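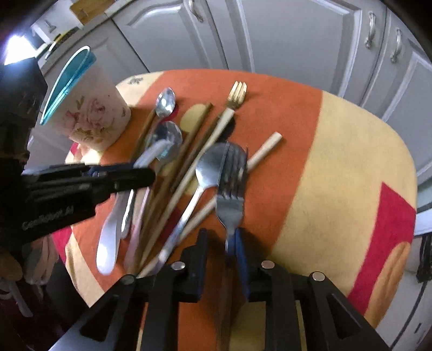 Cutlery heap on the patterned cloth, before sorting.

07/07/2022
Naltstead, back workshop. Notes on the cutlery, continued.

The heap has been promoted to the table with the orange, cream and red cloth, so it now looks like the end of a dinner party where the guests were told to bring their own fork. I am assured by Triin that the cloth stays. It hides the burn from December and it is easier on the ears than bare wood when the spoons come down.

Purpose of the day: find a sorting order for the shared kitchen drawers that a tired person will follow. The last order was mine. It had a logic to it, and it lasted until lunch.

What we have is the usual mongrel collection. Metal, wood and plastic all in together. The stainless fork and spoon are ordinary and will go wherever we tell them. The small gold-tone fork with the cream handle is from a better household than ours and I don't know how it got here. Triin thinks it is a cake fork. I think it is a fork that somebody misses.

One of the spoons, the larger round-bowled one, still has a translucent plastic sleeve on its handle. It has been through at least two drawer clear-outs in that state to my certain knowledge. Took a vote on removing the sleeve. One for, one against, sleeve remains.

First attempt: sort by material. Metal left, wood middle, plastic right. Quick to do and useless afterwards. You end up with a metal section that holds nearly everything, a wood section made up of chopsticks, and a plastic section with the air of a waiting room. A drawer divided like this is a drawer with one compartment and two decorations. Abandoned.

Second attempt: sort by length, long things at the back. I had hopes for this one. It puts the chopsticks where they belong, and then it puts the table knife in with them, and after that you are fishing for a knife among sticks. The small spoons and the small fork end up at the front together and look very sweet. Also abandoned, though Triin wants it noted that she liked the front row.

Third attempt: sort by what the hand is after. Forks, spoons, knives, long sticks. Yes, I know. This is what every cutlery tray ever sold already does, and I have spent a morning arriving at it on foot. In my defence the trays assume that every spoon is one of two sizes, and ours were raised in the wild. So the small spoons get the narrow slot crossways at the front, and the plastic one goes in with the big ones until it snaps.

Chopsticks are the real nuisance. The light and dark ones won't pair up to anybody's satisfaction, and laid in the tray they roll under whatever is next to them. Tried them in a bundle with an elastic band: tidy, but then people take the whole bundle to the table and it comes back without the band. Tried them upright in the Koyama jar, which is heavy enough not to tip. Better. The jar can live beside the drawer. Triin objects that a jar is not a drawer, and as a point of geometry I can't fault her.

Trays: the Panlow one is too shallow for stacked forks, they ride up over the divider and jam the drawer at the top. The Restow one is deeper and fits, with a gap of 51 mm down the right-hand side. I was going to fill the gap with a strip of offcut. Leave it. It will be full of corks and batteries by the end of the month whatever I do, and it may as well be honest about it.

Small things to remember:
- forks all facing the same way or they lock together, and then you lift out five when you wanted one
- knife handles towards the front. Have argued this before, will not argue it again
- line the tray with something. The noise of a full drawer closing carries as far as the office
- labels: no. We tried labels. People read them and then put the spoon where they were going to put it anyway

Still to do: measure the lower drawer, which sticks. Wash the cloth. Ask upstairs whether anyone is short of a very nice small fork, and ask in such a way that they say no.

Triin is laying the front row out again by size. Leaving her to it and putting the kettle on.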